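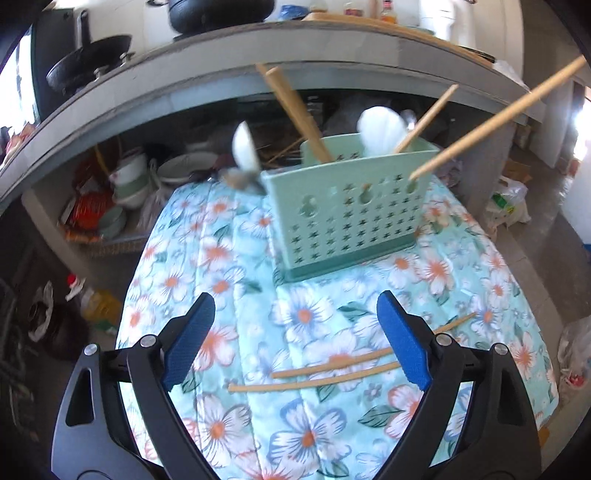
Project Report: Order in a Shared Kitchen
Submitted by Shobha Thevar, April

1. Purpose
The project examined how small utensils are stored in a household kitchen with an open shelf beneath the counter. Chopsticks and spoons were selected for study, as these were the items most often left on the table after meals.

2. Method
A perforated plastic holder was placed on the dining table for 3 weeks. Household members were asked to return utensils to it after washing. Bowls and plates remained stacked under the counter.

3. Findings
Spoons were returned more regularly than chopsticks. Long chopsticks tended to slip through the holes in the holder and stand at an angle. A holder with a closed lower section is recommended.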